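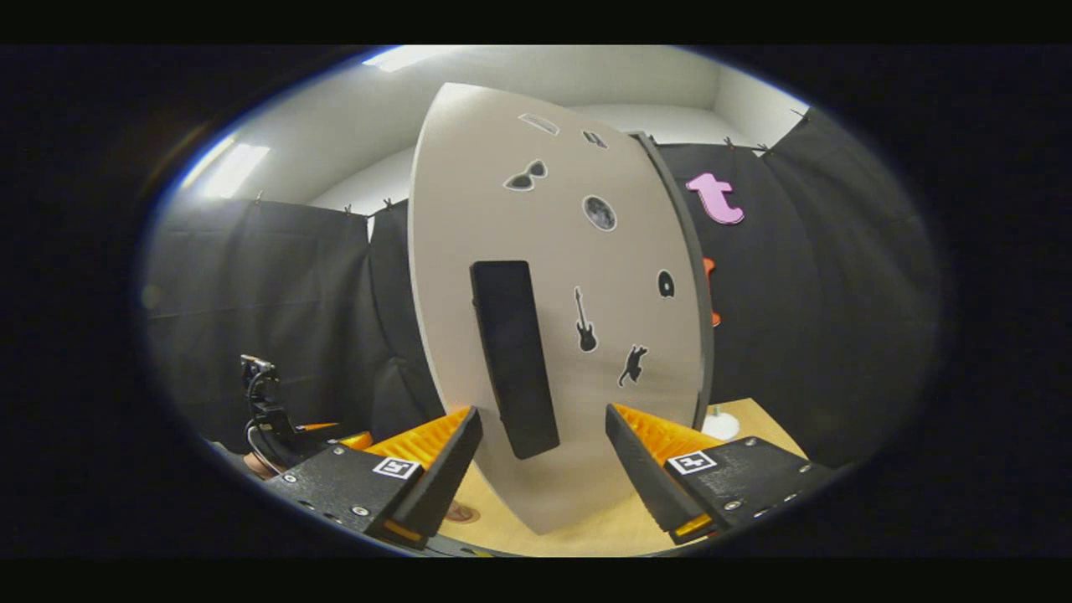

Stickers on painted boards: seal over or leave bare?

bruner_attic
I've been putting stickers on a shield-shaped board, off-white face, dark gray edge. So far it has the sunglasses and the moon up high, the little one-eyed ghost thing (or whatever it is, my kids can't agree) on the right, and the guitar with the cat under it. There's a black block running down the lower half, so the stickers have to fit around that.

Question is whether to put a clear coat over the whole face. The board will be handled a fair amount. I have half a can of Vumlow satin left from a shelf project in November and would like to use it up. Has anyone sprayed over vinyl stickers and had them stay flat a year later?

noiphan
I wouldn't. I sprayed a toolbox lid that had 15 stickers on it and four of them wrinkled at the edges within an hour. The printed ones were worse than the plain black ones. If you only have silhouettes you might get away with it, but the moon has all that gray mottling and I'd worry about the ink.

Danica Ionescu
Light coats. The wrinkling comes from putting it on heavy. I do signs for a craft stall and I've sealed vinyl over paint plenty of times. First coat should be barely there, a dusting, then wait 20 minutes, then another dusting. Third coat can be normal. Four if you want it.

Also don't spray over the slot near the top without masking it. Overspray builds up on the inside edge and goes yellow on a light board.

noiphan
Mine was light coats.

Danica Ionescu
Then it was probably the can. Some solvents go after the adhesive. Test on a scrap with a spare sticker from the same sheet, wait overnight.

flornonia22
Can we talk about the layout instead? I like the guitar standing straight up next to the block, the two verticals go together. But the moon and the sunglasses are side by side and the rest all runs down the right. I would move the ghost to the left side so it isn't so lopsided. Unless the left is where your hand goes.

bruner_attic
Hadn't thought about hands. I put the ghost on the right because the cat and the guitar were already there and I wanted them in a group. The stickers are cheap, the guitar came off a mixed sheet, so I could peel the ghost and start over. Will it leave a mark on satin paint?

Prasert Chareonsuk
Depends how long the paint cured before you stuck it. If it was under a couple of weeks the sticker can lift paint with it. Warm it with a hair dryer on low, pull back flat against itself, slowly. Don't pull straight up. Any glue left behind comes off with a bit of cooking oil on a rag, then dish soap.

On the main question, I'd skip the spray. Sand the edge where people grab it, touch up the gray, leave the face alone. Stickers wear out, you put new ones on. With a clear coat you can't replace a single one without cutting through the finish, and then you have a patch that shows every time the light hits it.

Danica Ionescu
You can replace one, you just have to feather it. 600 grit, wet, then respray that area. I've done it.

Prasert Chareonsuk
On an off-white board, and it didn't show?

Danica Ionescu
It showed a little from the side.

noiphan
There we go.

flornonia22
What about a wipe-on finish? My brother uses one with a foam brush and it has no propellant in it at all.

Prasert Chareonsuk
Water-based wipe-on is gentler on the ink, yes. The brush catches the sticker edges though, and you get a ridge around each shape. The cat will be bad for that – all those thin bits at the legs and tail. If you go that way, press everything down hard first with the back of a spoon and brush from the middle of the sticker outward.

rk_workbench
For what it's worth, I polished a painted panel up to 3000 grit before putting any decals on, and they stuck worse than on the plain satin one. Too slick, I guess. Leave the face as it is.

bruner_attic
OK. I think I'm going to test the Vumlow on the back of an offcut with one of the leftover stickers, two dustings like Danica said, and leave it overnight in the garage. If it wrinkles I'll go bare and just do the edge. Ghost stays where it is for now, the kids voted.

flornonia22
I still think it should go on the left.

Danica Ionescu
Keep the garage above 60 or so when you spray. If it's cold the finish goes cloudy and you'll be blaming the stickers for it. And shake the can longer than you think, it's been sitting since November.

noiphan
Post the test piece either way. If it comes out flat I might redo my toolbox.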